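Nukik Foods to Move Snack and Dry Goods Range to Lighter Packaging, Opens New Packing Hall in Matport

MATPORT, Monday, January 22, 2018 - Nukik Foods, a producer of dried fish, seaweed snacks and shelf-stable soups, today announced that it will replace the packaging used across its retail range and will open a second packing hall at its Matport site in April. The company will also introduce a new labeling standard intended to make storage, opening and disposal instructions easier to read.

The change will affect every product that the company sells in pouches, sachets and sleeves. Glass jars and cardboard cartons are outside the scope of the program and will be reviewed separately.

"Our customers have written to us for years on two matters, the recipes and the packets," said Frøydis Westerberg, managing director of Nukik Foods. "They are content with the recipes. The packets have been another matter, and we accept that many of the complaints were fair. A pouch should open where it says it opens, and the instructions should be legible to a person standing in an ordinary kitchen in the evening."

In the twelve months before the review began, the Nukik customer office received 3,882 letters, calls and electronic messages. Of these, 1,695 concerned packaging. The most frequent subjects were tear notches that failed to tear straight, storage advice printed over a fold, and best-by dates placed on dark backgrounds. A smaller number of customers asked for a clear section through which the contents could be inspected before purchase.

The company engaged Revetti, a packaging design practice, to carry out the review. Revetti examined packets from Nukik and from other producers in several retail categories and tested them with 414 households. Participants were asked to open each packet without scissors, to find the date and the storage advice, and to close the packet again where a closure was provided.
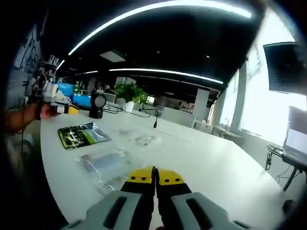 A black and green package with white brush-style lettering and a shiny transparent section.

The findings have been gathered in a design standard that will apply to all new Nukik packaging. Under the standard, dates must be printed in dark ink on a light background. Storage advice must appear in one block, clear of any seam, and may not be divided between the front and back. Product names may continue to use decorative lettering, but ingredients and allergen statements must be set in a plain typeface. Where a transparent section is included, it must not be placed where light could shorten the life of the product.

Ferenc Sárközi, design director at Revetti, said that the work had required some compromise between the shelf and the kitchen.

"A retailer wants a packet that can be recognized from the end of the aisle, and the household wants one that can be understood at arm's length," Mr. Sárközi said. "Those aims compete for the same few inches of surface. We proposed that the front should belong to the brand and that the back should belong to the person who has bought the product. Nukik agreed to that principle early, and most of the later decisions followed from it."

The standard also changes the order in which information is given. Preparation steps will come first, followed by storage, ingredients and nutrition. Company information, which formerly occupied the upper third of the back panel on several products, will be moved to the foot. Serving suggestions will be retained only where they fit without reducing the size of the required text.
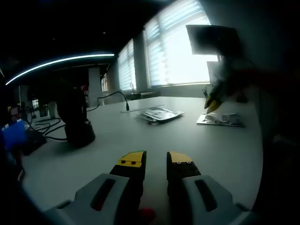 Barrier material was the most closely debated part of the review. Dried seaweed softens quickly once it takes up moisture from the air, and powdered soup forms lumps under the same conditions, so that any reduction in the weight of a packet has to be measured against the time the contents will keep. Flat foil packets, such as the silver ones lying in a slightly uneven stack on the table, remain a common choice for single portions in the dry goods trade, and Nukik will continue to use foil for its soups and seasoning sachets. The seaweed range will move to a thinner laminate that completed storage trials last autumn. Dried fish will be sold in a resealable pouch with a wider base.

Production of the new packets will take place in the Matport packing hall now nearing completion beside the company's existing plant. The building will house five packing lines, a print room and a climate-controlled store for film and foil. Equipment for the first lines has been installed, and the remainder will be delivered before the opening in April. The hall was designed by the engineering firm Erdős, which also prepared the drainage and loading plans for the wider site.

Employees at the existing plant will be trained on the new lines in stages. No positions will be removed as a result of the move. The older packing room will continue in use until the new lines have reached full output, after which it will be converted for the storage of raw materials - an area in which the company has been short of space for several seasons.

"We have rented storage on the other side of the harbor for longer than we intended," Ms. Westerberg said. "Bringing those goods back to one address will save a good deal of driving, and it will allow the quality office to inspect deliveries on the day they arrive."

Retail partners will receive the new packets in sequence, beginning with seaweed snacks, followed by dried fish and then soups. Existing stock will be sold through in the usual way and will not be recalled or relabeled. Recipes, net weights and recommended prices are unchanged. Bar codes will also remain the same for all products except the resealable fish pouch, for which retailers will receive a separate notice and a revised shelf plan.

Customers who would like larger-print preparation instructions may request them from the customer office at no charge. Instruction sheets will be available for all current soups and will be extended to the remaining products as their new packaging is introduced.

About Nukik Foods
Nukik Foods produces dried fish, seaweed snacks, soups and seasonings for the retail and catering trades. The company is privately owned and has its head office and main plant in Matport.

About Revetti
Revetti is a packaging design practice working with producers of food and household goods. Its services include packaging review, household testing and the preparation of design standards.

Media inquiries
Members of the press may direct questions to the Nukik Foods communications office in Matport. Interviews with Ms. Westerberg and Mr. Sárközi can be arranged on request. Requests to visit the new packing hall before the opening should be made in writing and should state the number of visitors and any photographic equipment to be brought on site.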